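From: Teodora Nikolovski
To: bathroom-cupboards list
Date: Nov 23, 2025
Subject: Re: baskets or bags for small stuff?

On behalf of the Geltik household, Donar wrote:
> I have 59 little pots and tubes in one carrier bag and can never
> find the one I want. Is a basket any better, or does it just
> make the mess look deliberate?

Donar,

Fifty-nine is a collection, and I salute it. I kept mine in a bag too, from April until last week, when I went in for a lid and came out with a grudge. So the table got cleared of post and the basket came out. 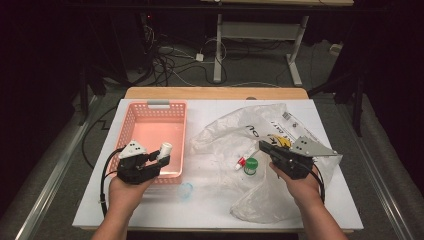
Basket left, bag right, small stuff in the middle.

The bag is clear plastic, so in theory you can see what you own. In practice it crumples and you see mostly bag. I'd keep it for refills and anything that leaks.

The basket wants short things that stand up. The pot with the green lid is a model citizen. Tubes lie down whatever you tell them, so I've given up and let them have the side by the wall.

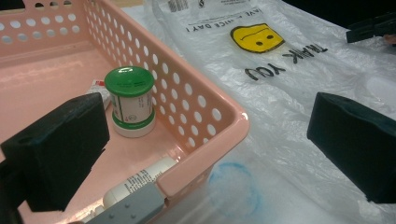 Green lid upright, white tube lying down along the holes.

The holes are good for air and bad for anything thinner than a pencil. Trương on this list swears by lining the bottom with kitchen paper. I tried it for 2 days and it slid about like a rug in a hallway.

For your lot I'd say 8 to a basket, which makes rather a lot of baskets. Lusitz does them in packs, if your cupboard can stand it.

Teodora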